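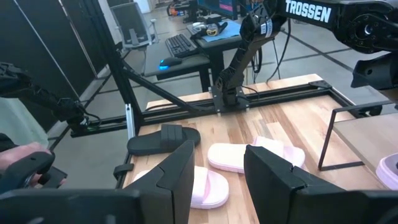 *Slides on the table, black one and pink-and-white one.*

**Ticket: Product import drops size variants on slides**
Store platform: Sarkell
Inventory sync: Gindberg
Opened by: Inthanon Footwear, web orders
Status: Closed, workaround in place
Priority: Normal

**Problem as reported**

After the August price update, customers could no longer pick a half size on any slide in the store. Full sizes still showed. The stock totals in Gindberg were right, but the Sarkell product pages listed fewer variants than the file we uploaded. No error on screen. The import page said "Completed" every time.

Closed-toe shoes were not affected, and neither were socks or insoles.

**What we tried first**

1. Cleared the store cache and reloaded in a private window. No change.
2. Re-uploaded the same CSV. Import said completed, 46 rows read, 31 variants written. Same result twice.
3. Logged out of Gindberg, logged back in, ran a manual sync. No change.
4. Deleted one test product and imported it alone. The half sizes were still missing.

Step 2 should have been the clue. I read past the second number the first time and only noticed it when I pasted the log in here.

**Log excerpt**

```
09:12 import start
09:12 header ok
09:13 rows read: 46
09:13 variants written: 31
09:13 status: completed
```

**Narrowing it down**

Opened the CSV in a plain text editor instead of the spreadsheet program. The size column had values like `8,5` and `9,5` on the slide rows. Everything else in the file used a period. The slide rows came from the supplier's sheet and were pasted in before the price update. Sarkell appears to treat a size it can't parse as blank, and then skips the row without a warning.

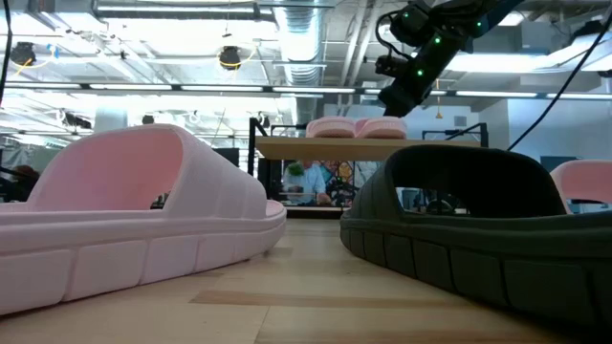 *Pale pink slide and the dark green one, side view.*

Checked the old file from before the update. Sizes there had periods, so whoever prepared it must have fixed them by hand. There is no note about it anywhere.

Replaced the commas in the size column only and saved as UTF-8 CSV. Did not open it in the spreadsheet program again, because the regional setting on that computer puts the commas back on save.

Second import: 46 rows read, 46 variants written. Half sizes came back on the product pages at 10:40 after a forced sync.

**Side issue**

Four of the restored variants came back with a stock level of zero. Gindberg had unlinked them when they disappeared from the store. Relinked by SKU under Settings > Channels > Unmatched items. The stock filled in on the next sync.

Orders were not affected. One customer had written in to ask if we had stopped carrying half sizes, and she has been answered.

**Workaround until fixed**

- Set the regional format on the office computer to English (US).
- Compare "rows read" with "variants written" after every import. If they differ, stop and check the size column.
- Keep a copy of the last good file in the Zerow folder.

Asked Sarkell support if skipped rows can be listed in the import log. Case is open on their side, no date given.

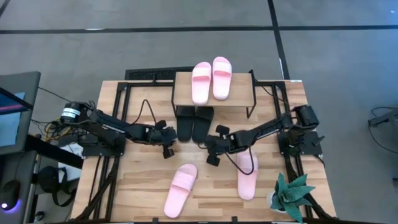

Thongchai Pongsiri: We had the same thing with widths, so check that column too. Ours read 13 rows short and the import still said completed. If you switch on "strict mode" under the advanced import options it stops at the first bad value. It's slower to work through, but you get the row number.

Turned strict mode on and ran the old broken file against a test catalog. It stopped on the first slide row and named the size column. Leaving it on. The width column is clean.

Closing this one. Reopen if the counts stop matching.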